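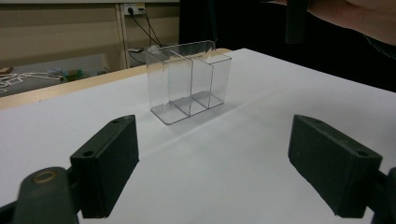 The hand-held gripper, open, with the clear divided box on the white table.

April 13, 2020

I have been putting off writing up the equipment budget because I kept changing it. It is close enough to final now that I can put it down, and a couple of people have asked what I'm spending money on.

Some background for anyone who came here for the bike posts. I am trying to get a small arm to sort and put away the parts in my workshop, meaning screws, connectors, fuses and the like, into divided boxes. Before I buy the arm I'm doing the work by hand with a gripper that has the same kind of fingers the arm would have. If I can't do a job with two stiff fingers and my own eyes, I don't expect an arm to do it. That is the whole plan, and it has already changed what I was going to buy.

The total I set at the start of the year was $2,814. It is an odd number because it's what was left in the workshop account after I paid for the compressor. I am not adding to it. Everything below has to fit.

The arm

This takes most of the money, as you'd expect. I looked at three. The Mokel is the cheapest and has the shortest reach. The Dollis reaches across my whole table, but the gripper is sold separately and so is the power supply, and by the time you add both it isn't a budget arm anymore. The third was a used one that Halvard Sjögren offered me from his old lab. I would have taken it, but the controller needs a software license that is renewed every year, and I don't want a bill like that for something that may sit idle all summer.

I'm going with the Mokel. Short reach means I have to move the boxes closer together, and I can live with that. I measured out its working area on the table with tape and then worked inside the tape for a week. The only thing I missed was the back row, which I had been using to store things I never touched anyway.

One warning if you're comparing these yourself. The payload printed on the page is for the bare arm. Take the weight of the gripper off it before you decide anything. I hadn't done this in my first spreadsheet and Elsa Boström caught it.

Fingers and pads

I had a good bit of money down for an adjustable gripper with soft fingertips. I've taken that out. Blocky fingers with a flat face have been fine for most of what I pick up, and where they haven't been fine the trouble was usually the width of the opening. What I need are spare fingers. The faces scuff, and I would like to be able to unscrew a worn pair and put on a new one without waiting for the mail. So the budget line is now "spare fingers, plain" and it costs very little.

I'm still unsure about rubber pads. They help with smooth plastic. They also pick up dust and then they help a lot less. I'll buy one set and see.

Boxes

I did not expect boxes to be a line in the budget, since I have a shelf full of them. The clear ones are a problem, though. A transparent box on a white table has very little to see apart from its edges. I can find it because I know where I left it. A camera looking down past the fingers gets thin gray lines and whatever is behind the box showing through the walls. The divider is the same. If the arm is supposed to put fuses on one side and connectors on the other, it needs to know where that divider is, and in a box like that it's one more faint line.

There are a few ways to deal with it. I could buy opaque boxes. I could put colored tape along the rims. I could change the table. Refugio Salinas does packing for Jeston and he told me to go with the tape before spending anything, and he's right that I should try it first. I have put money aside for opaque bins in case it doesn't work out, but it's at the bottom of the list. I like being able to see what's in the clear ones when they're on the shelf, and I would be giving that up for good.

I thought about a dark mat for the table as well. It would give light edges something to show up against. The drawback is that half of my small parts are black. I'll cut up an old desk mat and test a patch.

Lighting

I had nothing down for this in the first version. I now think it should be funded before the pads and the bins. The overhead light is even enough for me, but shiny plastic reflects it differently depending on where you stand. Two plain diffused panels on stands, placed either side of the table, is what I've budgeted. I priced the Rønning ones. They're fine, and they are also more than photo shops charge for what looks like the same panel, so I'll buy whatever is in stock.

Power and cables

Small money, but put it in. My wall outlet is already full and the cords hang down behind the table, and I don't want the arm on a loose extension along with everything else. I'm buying a proper strip with a switch that I can reach from my chair, plus clips to keep the cables off the floor. I also want a stop button on the table itself. The Mokel kit has one listed as optional. I don't consider it optional.

What I cut

The adjustable gripper, as above. A second camera. A rolling cart, which I wanted because I like carts. A subscription for planning software that has a free version I haven't outgrown yet. I'm keeping the cart on the wish list.

What I kept back

A reserve for shipping and for the part that arrives wrong. I have ordered enough hardware to know there will be one. Eluned Llewellyn keeps a tenth of any project unspent until the thing has been running for a month, and I've copied her on that.

Order of buying

Tape and mat test first, with what I have in the drawer. Then the lights, so I can get used to working under them. Then the power strip and the stop button. The arm goes last. Lead time on the Mokel is three weeks if the page is to be believed, and I'd like the table finished before the box turns up.

If anyone has run the short Mokel with its own gripper, I would like to know how far the fingers open in practice. The drawing on their site gives a width but doesn't say whether that is measured at the tip or at the base. I've written to them and will update this post when I hear back.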